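> Does anyone on the Dirley side have a proper way with parsnips? Mine come out like
> wet string, and there are 2 sacks left in the porch.

Drain them sooner. Parsnips want five minutes in the pan and not a second of your sympathy after that. I do the Dorncombe version:

1. Cut 80 g of cold butter into bits and forget the diet sheet on the fridge.
2. Roast the parsnips for 20 minutes, then turn them. They will look sulky. Carry on.
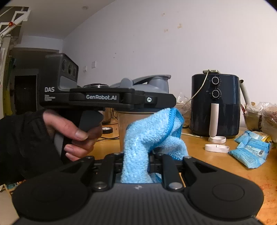 3. Add two spoonfuls of mustard and the butter, and roast until the edges go brown and a bit chewy.

Brostik swears by maple syrup, but Brostik also puts it on kippers. If you have a sack to spare, I'll swap it for leeks. I have more leeks than friends at present.

Vídalín
Dorncombe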